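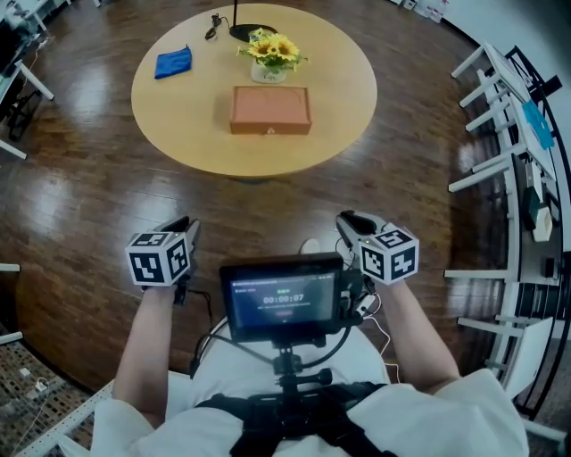
Most of the packaging that comes into a house is built to be looked at once. I started thinking about this in September, when I replaced a kettle and spent longer getting rid of the box than choosing the kettle. A box worth keeping is a different sort of object. It has a lid that closes and something to hold it closed, like the small metal latch on the orange one on the table, and it can sit beside a pot of sunflowers without looking like rubbish waiting for bin night. My grandmother's generation kept buttons, receipts and fuses in boxes like that for decades.

The usual defence of throwaway packaging is cost. I don't think it holds up as well as the trade believes. Zihan Han, who ran the packing floor at Skodby until the business was sold, kept a tally of returns damaged in transit. In her last year there it came to 1,947 items. She put a good share of that down to cartons that had been made thinner 2 years before. The saving on board was real, and so was the bill for the breakages, but they were recorded in different departments and were never added together.

Then there is the matter of what goes inside. A sturdy outer box is often filled with wrap that can't go in the kerbside bin, and the buyer is left to work that out from a symbol the size of a lentil. 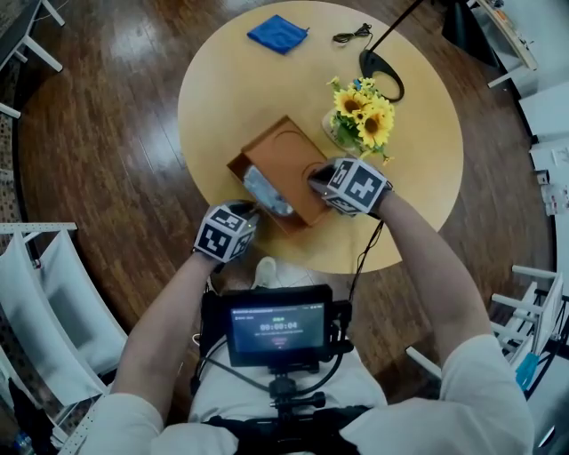 Clear wrapping inside an open box.

I would like to see a plain rule. If a company sells a product in a rigid box, the box should be usable for six years, and whatever is packed in it should go in the same recycling bin as the newspaper. Borila already does something close to this with its tea tins, and charges no more than its competitors. Vanderleia Meireles has argued that such rules punish small makers, and she has a point about set-up costs. A minimum order of 155 boxes is a lot for a person selling candles at a market. An exemption for small runs would deal with most of that.

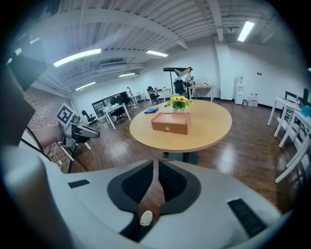 Storage is the other objection I hear. People in flats say they have no room for boxes, however well made. I have some sympathy, having lived in a one-bedroom place where the only free space was a strip of brown wooden floor much like the one showing here, and every box ended up on it. But a household that is sent fewer, better boxes has less to store. The pile in my hallway was nearly all thin cardboard I hadn't got around to flattening.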